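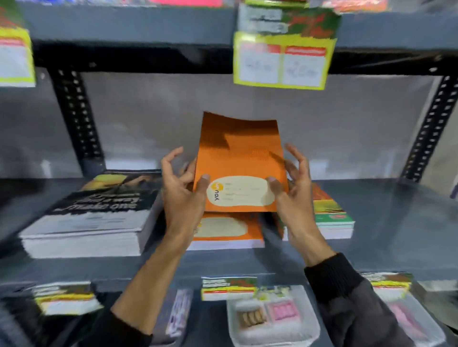 Ticket: Founder's page shows wrong birth year, wrong state, two wives
Product: Nestia club history module
Reported by: Wurell Luncheon Club, web desk
Status: Closed, mostly

Reported
The biography of our founder says he was born in Jivivell at the age of 32. Members have noticed. The page also lists his hardware business as a spouse.

Reply from support
Which import template did you use? Please clear your cache.

Update from club
Cache cleared. He is still married to the hardware store.

Reply from support
Thanks. You used the Shim template, version 2, which expects "founded" before "born." Your file has them the other way round, so his birth took the date of the club's first lunch. The store landed in column 11, which is Spouse. Swap the columns and import again.

Update from club
Swapped. He is now born in the right year and single, which will upset his granddaughter, who paid for the plaque.

Reply from support
Column 11 can't be empty on import. Put her grandmother in it.

Update from club
Done. The marriage is restored. The page now gives him 6 terms as president. Our minutes say he served one and complained through all of it.

Reply from support
Each import adds a term. Known issue. Delete the extras by hand under Offices Held.

Update from club
Deleted. State still reads "Select a state." We can live with that until August.

Closed by support. Please rate your experience.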